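The Nineteenth Run

Kirstin Moncrieff drove the arm from a desk on the second floor of the Grultow building, with her shoes off and a blanket over her knees. The heat went down at six and it was now after nine. She had to finish the blocks before she could go home.

The job was simple to say. Pick up the little blocks from the table, one at a time, and put them down somewhere else. She had done it 18 times already that evening. Each time the system saved what her hands had done, and somewhere in the basement it was added to the others. There were more than 800 in the set. Brunello Zanetti wanted them all by the end of July.

"You're rushing the approach," Brunello said in her headset. He was at home. She could hear a dishwasher.

"I'm not rushing."

"Look at 135. You come in sideways and fix it at the last second. It'll learn that. It'll come in sideways for the rest of its life."

She opened 135. He was right. The hand slid in from the left, stopped, thought about it, and corrected. It was exactly how she parked.

"I could delete it," she said.

"Keep it. Just do the next ones clean."

She took hold of the controllers again. There was no table, of course. There was a table in the machine, with a concrete floor under it and shadows that fell the way shadows should, and two arms fixed to the side of it. Ornella Lombardi had built the room over the winter and had even put cracks in the floor. Kirstin had asked her once what the cracks were for. Ornella said a floor had cracks.

She reset the table and let the view settle. Then she switched to the wrist.

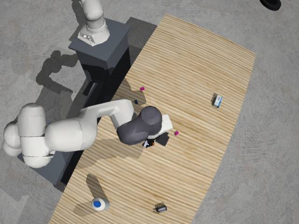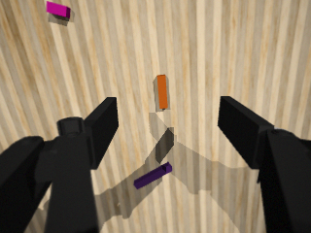 Run 19, table view and wrist view.

From up there she had most of the table. From the wrist she had only the fingers and what lay near them, and she always felt her own hands get bigger. She opened them wide. On the screen the black fingers stood wide apart, and she waited until she was sure they were still.

The orange one first. She came down straight. She thought about her father teaching her to pour paint from a full can, his hand over hers on the wire handle, not pushing, only there so she would know how slow slow was. He had never explained it. Years later she had tried to tell a boyfriend how to do it and found she had no words for any of it. She had to take his hand.

She closed the fingers. The block came up.

"Better," Brunello said.

"You're watching?"

"I've got it on the kitchen tablet."

She moved the block across, set it down and let go. She counted to two before she lifted away, because the arm ought to learn to wait too. Then she went back for the purple, and it took her longer than it should have. It lay at an angle and she had to turn her whole forearm to match it, with her elbow out over the edge of the desk.

"Darius does that one in 5 seconds," Brunello said.

"Darius Pop has never poured paint."

"What?"

"Nothing."

She turned her wrist a little more and came down straight.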